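Vamex Primik Garment Steamer, Tested on Evening Wear

Reviewed by Deepak Prajapati

The Primik is a hand-held garment steamer sold by Vamex to stylists and wardrobe departments. It is priced at $124, with the drape brush and the steam mitt in the box. I used it for four weeks on gowns and suits being prepared for award-show appearances and for one press tour in May. The fabrics were silk crepe, satin, tulle, chiffon and two beaded bodices.

Setup is short. Fill the tank, seat it until the latch clicks, and wait for the light to turn green. From cold tap water my unit took 69 seconds to reach full steam. A second start, with the tank still warm, was quicker, but I did not time it. The tank lifts out from the rear and has a wide enough mouth to fill at a hotel bathroom sink, where most of this work gets done.

Steam output is even across the plate on both settings. The low setting cleared suitcase folds from a floor-length crepe skirt in two passes with no water marks. Satin needed a press cloth. Without one, the high setting left a dull patch near the hem of a bias-cut column dress, and it took a second pressing from the wrong side to bring the shine back. The manual says satin is safe on high. I would not follow it. 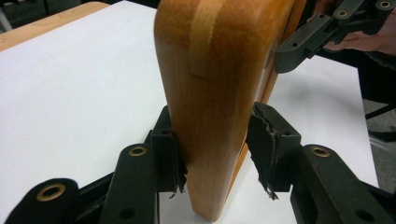

Issue 273 | Page 4

Tulle gave the best results. A full skirt with several layers was ready in one session, working from the inner layer outward with the mitt behind the fabric. Chiffon sleeves hung straight after a single pass on low. On the beaded bodices I steamed from the lining side only, and the thread and glue both held.

The trigger has a lock, which matters on a long train. The lock is stiff and sits too far forward for a small hand. The cord is long enough to walk around a dress form without moving the plug, and the swivel at the handle did not kink.

Spitting is the main fault. If the head is tilted below level with a full tank, it drops water. On pale silk that means a visible spot and a wait for it to dry. Filling to the lower line cures it, at the cost of one extra refill per gown.

Compared with the Janitz travel steamer, which I have carried for several seasons, the Primik is heavier and has the larger plate. The Janitz is better for a shirt collar or a lapel in the back of a car. For anything with a train, the Primik saves time. The Sachdeva upright still makes more steam than either one, but it does not fit in a carry-on.

Replacement tanks and brushes are sold separately. The mitt is not, so keep track of it.

Rating: 4 out of 5. Recommended for gowns and full skirts. Use a press cloth on satin and keep the tank below the top line.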